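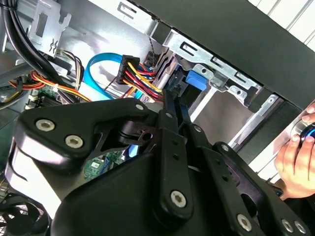
The Lumeck team builds and runs a robot arm that takes apart donated desktop computers, and most of the questions we get are about how a student joins, what the work consists of and what happens to the machines. A PC is a difficult object for a gripper. The red, yellow and black power supply wires fan out beside the drive cage, the blue SATA cable loops down toward the motherboard, and the part to be removed is usually behind both. Answers below apply to the current season and were last revised Dec 29, 2023.

Print this page | E-mail this page

Who can join?

Any student enrolled at the college, in any program. The roster is capped at 16. When the roster is full, names go on a waiting list in the order received. Returning members keep their place if they sign up before the end of August.

Do I need to know how to program?

No. The team has a mechanical group, a software group and a teardown group. The teardown group decides the order in which parts come out and writes the procedure for each case model. It requires patience and a screwdriver. Members of the software group should be able to read Python.

What is the competition?

The Navotow Challenge. Each team receives a desktop computer it has not seen before and has 57 minutes to remove as many listed parts as it can. Points are given for each part removed undamaged. A torn cable costs points. A cracked motherboard ends the run.

Is the robot autonomous?

Partly. Fan and drive removal run from stored routines. Cable work is still done under manual control, with an operator at the console. Killian Bodin is rewriting the unplugging routine so that the gripper holds the connector body and does not pull on the wires. It works on SATA plugs. It does not yet work reliably on the main power connector, which has a latch.

What gripper do you use?

A two-finger parallel linkage gripper with black link plates, fastened with hex-socket screws. The plates are our own design, revision 7. The holes in the linkage bars save weight. Check the pivot screws before each session. They loosen, and a loose pivot shows up as side play at the fingertip.

May I put my hands in the case while the arm is in it?

Only in one situation: a second person is at the stop button and the arm is in reduced-speed mode. In that mode a member may steady the case or hold a part near the front bezel. Hands stay outside the closing path of the fingers at all times. In normal mode everyone stands behind the yellow line. Safety glasses are required in both modes. New members complete the safety session with Damián Espinoza before their first shift.

Where do the computers come from?

Mostly from offices replacing old equipment. The team has processed 535 machines since it started keeping a log. We take desktop towers only. We do not take laptops, monitors or printers. Remove or wipe your drives before donating. If you cannot, write "drive inside" on the case and we will have it shredded.

Are the cases powered during a teardown?

Never. The wall cord is removed at intake and the machine sits for a day before it goes on the bench. Power supplies are taken out whole. Opening one is not permitted, including by members who have done so at home.

What happens to the parts?

Working memory and fans go to the Coste repair bench, which is open to all students. Steel, boards and cables are sorted and sent to a recycler. Nothing is sold by members individually.

How much time does it take?

Two evenings a week, more in the month before the competition. Members who miss three shifts without notice lose their place.

Is there a fee?

There are no dues. Members buy their own safety glasses. Travel to the competition is covered for the operators and one alternate.

What is Nirnasura?

The name of our control software. It was chosen by the first software group and is not an acronym. The source is available to members on the team server. Request an account after the safety session.

Can I visit before signing up?

Yes. Write to the team a few days ahead. Visitors remain behind the yellow line and do not operate the arm.

Print this page | E-mail this page

This site uses cookies to remember your display settings. By continuing to use it you accept our cookie policy. Accept | More information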